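Section 4: Setting up your Woker home library catalogue

Welcome back! If you have got this far, the Woker program is installed on your computer and you have chosen a name for your library (ours at Brolbridge is simply called "Upstairs", but you can be more imaginative than that). In this section we shall put your first books into the catalogue, give each of them a shelf mark and print the labels. Do put the kettle on first, as the first batch always takes longer than the later ones, and you will enjoy it more if you aren't watching the clock.

4.1 Before you begin

You will need:
The Birko label printer, plugged in and loaded with a roll of labels
A pencil and some scrap paper
A soft, dry cloth for dusting
A clear table, or a good stretch of one
Your first 40 books

You can start with fewer than 40 if you like, but please don't start with more. The program saves your entries in batches of 40, and it is much kinder on the nerves to finish one batch and see it safely stored before fetching the next armful.

4.2 Entering a book

1. From the main screen, choose Add, then New Book. An empty card will open.
2. Type the title exactly as it is printed on the title page. Spines often carry a shortened version, and if you copy from the spine you may find later on that you have the same book entered twice under two names.
3. Press Tab and type the author or editor. For an editor, tick the small box marked Ed.
4. Choose the language from the list.

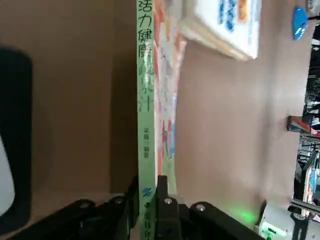 5. If the title is in a script your keyboard doesn't offer, click the button marked Other Script and paste the title in from elsewhere. Woker will keep it just as it is, and there is a second line underneath for your own translation, or for whatever the family calls the book. Both lines can be searched.
6. Choose a subject. There are 29 ready-made subjects to begin with, from Animals to Woodwork, and you can add your own under Settings once you have got the hang of things.
7. Press Save. The card closes and the counter at the foot of the screen goes up by one.

Note: The subject Food and Drink is set up to include cookery, preserving, juices and home brewing. If you have shelves and shelves of these, it is well worth splitting them up early on.

Caution: Don't switch off the computer while the word Saving is showing, even if it seems to have been there for ages. Large batches can be slow on older machines, and an interrupted save may lose the last few cards.

4.3 Sorting into piles

Once the batch is entered, sort the books into piles by subject before you print anything. We know this sounds fussy! The printer works through the subjects in order, though, and having the piles ready means you can label as you go along. Lay big, floppy or oddly shaped books flat, and keep pens with their caps on.
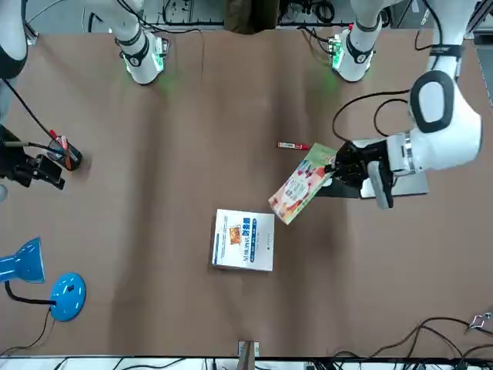
Fig. 4. Books and a red marker pen on a table covered in brown paper.

Children's picture books can go under their own subject or be mixed in with the rest, whichever suits your household. Ours are kept apart on the lowest shelf, where small readers can help themselves.

4.4 Printing and fixing the labels

1. Choose Print, then Labels for This Batch.
2. Check the preview. Each shelf mark has a subject number followed by the first three letters of the author's surname.
3. Print one label only, and hold it against a spine to check the size. If it is too wide, choose the Radu narrow layout from the list, which suits thin books and pamphlets.
4. When you are happy, print the rest.
5. Wipe the spine with the dry cloth and press the label on near the bottom, smoothing it from the middle outwards.

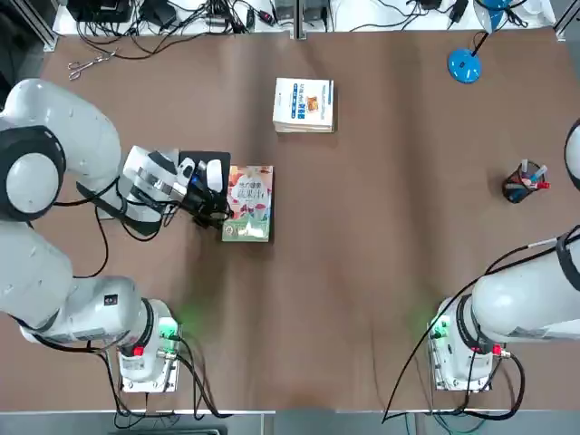

6. Leave the books lying flat overnight before you shelve them. The glue needs time to take hold, and labels on shiny covers are the worst for curling up at the corners.

Caution: Please don't put labels on old, valuable or borrowed books. Write the shelf mark in pencil on a slip of paper and tuck it inside the front cover.

If the printer stops and shows error 43, the roll has come off its spindle. Open the lid, seat the roll again and press the green key once.

Section last revised 12/18/23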